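The Long Way to Teach a Robot

Griet Segers has picked up a tennis ball so many times that she has opinions about the seams. She works for Ternus, a young company that wants to sell arms to warehouses and, later on, to the rest of us. Her job is to show the machine what hands do. She holds a gripper in each fist, squeezes, lifts, moves, lets go. Then she does it over.

I spent a day and a half watching this, in a room in Skellthorpe that was too warm by noon. The pitch I had been sent beforehand said that robots now "learn the way children do." I have two children. Neither of them needed a shift schedule.

The idea is simple enough. Programming a robot to grab things takes ages, and the program falls apart when the thing is moved an inch. So you skip the programming. A person does the task with tools shaped like the robot's own fingers, a camera rides along on the tool, and software is left to work out the pattern. The other way is to steer the real arm from a distance with a pair of handles, which Ternus also does, though Segers finds it slow and hard on the shoulders. 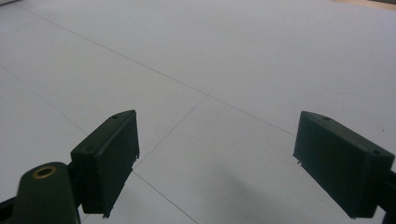
What the software gets out of all this is harder to pin down. Ask how many tries it takes before an arm can do the job alone and you hear a different answer at every desk. The firm's own test, run last September, had the arm finish 69 percent of its attempts. That number was given to me as good news. I thought of a shelf stocker who drops nearly every third item, and of how long that person would keep the job.

Then there is the matter of what counts as the same task. A good result on one table says little about a different table, with a lamp on the other side and a ball that has been chewed by a dog. The answer from the company is always more: more people, more rooms, more hours. It may even be right. But "more" is a budget line as well as a method, and Cedia, the fund paying for most of it, will want to see a product at some point.

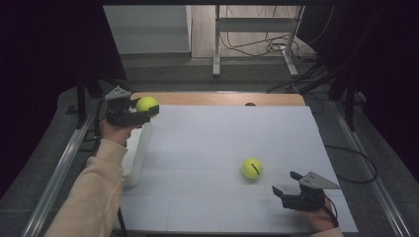

Sanne Brouwer thinks I have this backward. By her account the dull repetition is the honest part of the business, and a company that puts in the hours by hand deserves more trust than one that posts a slick clip and calls it a breakthrough. Her worry, she told me, is with the people who buy the results and never ask who did the showing, or how carefully.

I'll give her that. The care is real. Segers throws out her own attempts when she fumbles, and on my second morning she scrapped 10 in a row over a grip she didn't like. Later she wondered aloud if she should have kept them. A machine that has only seen clean work may have no clue what to do once something slips. The engineers are split on it, and while they argue she goes by feel.

So the robot is learning from her taste as much as from her hands. I don't mind that, but it sits badly with the sales talk, where the skill seems to bubble up out of the data on its own. Shifts here run 30 minutes, then a break, because wrists get sore and sore wrists make sloppy examples. None of that was in the pitch.
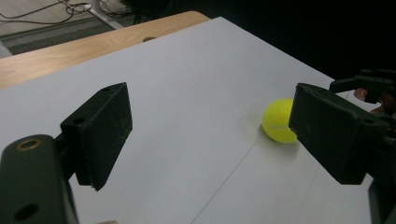 Dufour, a rival with deeper pockets, has promised a home model that will clear a table after dinner. I asked for a visit and was sent a video. It was very smooth. It had music. It didn't say how many takes were needed, or if a person with handles was standing behind the kitchen door, and my follow-up questions are still waiting for a reply.

At Ternus they at least let me stay in the room. I tried the grippers myself before I left. They were heavier than I expected, and my first few lifts were bad enough that Segers asked, politely, for them not to be saved.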